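Moved the last of the pantry stuff out of the Domeck house this month. The place was built in 1973 and the kitchen has two drawers, total. I've been sorting small household things into bins ever since.

What I've settled on: sort by where you use a thing. Batteries go with flashlights. Tape goes with scissors and string. Spare keys get their own bin, by the door.

Old manuals were the worst. I kept the furnace and the water heater and recycled the rest. Most of them are online if you search the model number.

Chun-hung Kwan wrote back to say he skips labels and goes by color. I tried it for a week. It works if you live alone. With other people in the house, use labels.

Do the junk drawer last. By then most of what's in it already has a bin to go to.

Open bins get used. Anything with a lid on it, I stop putting things away in.

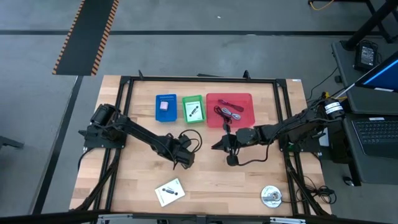

Plastic containers on light wood.

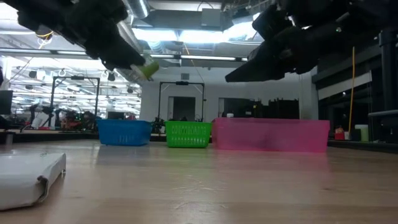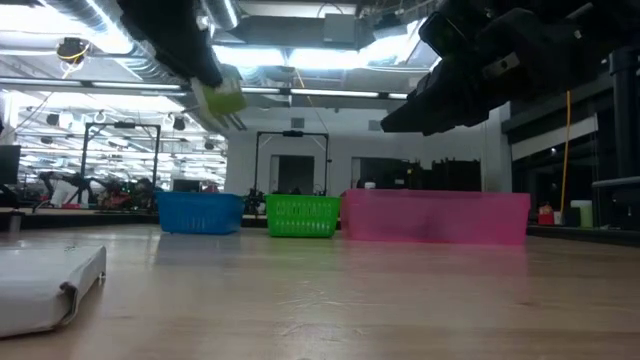

How often do you go back through the bins?

Twice a year, in April and October. It takes one evening, and I throw out dead pens and expired coupons first.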